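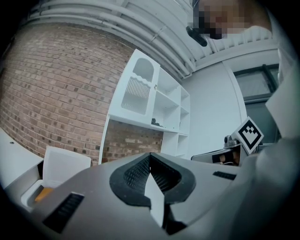

布鲁克比溪附生硅藻调查:课程实习报告

一、选题经过

本组原定题目是鲁洛夫水库(Rullov)的浮游动物昼夜垂直迁移。方案写了九页,后来得知水库的船要到暑假才下水,方案遂成为一份文笔尚可的读物。指导老师建议改做附生硅藻,理由是硅藻不会迁移,至少不会迁移得让我们追不上。于是题目改为布鲁克比溪(Brurkby)两个样点附生硅藻的组成比较,主要关注桥弯藻类和异极藻类。

二、样点与采样

样点共2个。上游点(A)在林下,水浅流急,河床以卵石为主;下游点(B)在Tundico苗圃排水口以下,水流平缓,石面上长有成片丝状绿藻。采样在五月进行,均在上午。

每个样点取五块巴掌大小的石头,用牙刷刷洗石面上部,刷下物以蒸馏水冲入白瓷盘,合并为一个混合样,加鲁哥氏液固定。牙刷每点换新。组内曾有人提议洗净再用,考虑到牙刷毛里能藏下的硅藻比我们认得的种类还多,提议未获通过。

pH和电导率现场测定。A点pH 7.1,B点pH 7.8;电导率B点明显偏高,但B点测量时仪器电量不足,读数跳动较大,数值不列入正文,只供读者想象。

三、样品处理与计数

取混合样十毫升,以过氧化氢加热氧化去除有机质,加少量稀盐酸,之后反复静置、倾去上清液、加水,直到接近中性。这一步教材上写的是“重复数次”,我们重复了六次,历时两天,中间有一次连沉淀一起倒掉,A点样品因此重做。

清洗后的悬液滴在盖玻片上自然晾干,用高折射率封片胶封片。第一批片子悬液太浓,壳面层层叠叠,像没洗的碗;稀释后重做,第二批可用。

观察用油镜,放大1000倍。每片沿横向视野计数600个壳瓣,破损壳瓣保留超过一半且能看到中央区的才计入。两点各做两片,原计划总数为2400,但A点第二片封片时进了气泡,可数区域有限,数到尽头也没凑够,最终总计2,114个壳瓣。鉴定以壳面轮廓、壳缝走向、线纹密度和有无孤点为主要依据,带面观个体只定到属。

四、结果

两点共鉴定出16个属。A点以曲壳藻类和桥弯藻属占优,壳体多紧贴石面生活,与急流环境相符。B点菱形藻属和舟形藻属比例上升,异极藻属两点都有,B点略多。优势属在两点间的次序差别很清楚,即便把我们最没把握的那几类全部剔除,次序也不变。

桥弯藻属中有一个类群值得单独记一笔。壳面有明显的背腹之分,背缘弓形,腹缘近于平直,中部略鼓;末端钝圆,不呈头状;壳缝偏向腹侧,近中央处稍弯;线纹呈放射状,向两端渐密。我们对照了三种图谱,得到四个种名。现暂记为“桥弯藻属未定种1”,测量数据和显微照片附后。至于“未定种2”,复查后确认是“未定种1”稍微歪着躺下的样子,已撤销。

B点样品中还见到少量壳缘畸形的脆杆藻类壳瓣,约占该点计数的百分之一。文献中常把畸形壳与重金属或除草剂联系起来,但低比例的畸形在自然种群里也会出现,仅凭这点数据就去找苗圃谈话,恐怕不够体面。

五、讨论

B点菱形藻属增多,通常解释为营养盐和有机质升高。这个解释与样点位置相合,也与我们出发前就想得到的结论相合,后一点需要警惕。两点在光照、流速和底质上同样不同:A点有树荫,B点没有;A点水急,B点水缓。任何一项都足以造成类似的变化。要分开这些因素,至少应在排水口上方、同样开阔平缓的河段增设一个对照点。那样的河段是存在的,我们每次去B点都从旁边走过。

计数误差方面,两名计数者对同一张片子各数一遍,属级结果基本一致,分歧集中在小型舟形藻类。壳长在十微米以下时,鉴定结果与计数者当天的视力关系较大。另外,混合样掩盖了石块之间的差异,本报告无法讨论样点内部的变异,也没有做显著性检验。

氧化处理后死壳与活细胞无法区分,急流点尤其可能混入上游冲下的空壳。若重做,应先看一份未处理的鲜样,估计带有色素体的细胞比例。

六、后续安排

剩余悬液存于实验室四度冰箱第二层,标签为“Caldeira组,勿饮”。Caldeira是本组组名,取自一处火山口湖,当时我们还以为要研究湖泊。永久封片存放在切片盒后排,气泡那张也在内,请借用者从左半边看起。

附录:一、各属计数表;二、未定种1测量数据;三、显微照片图版。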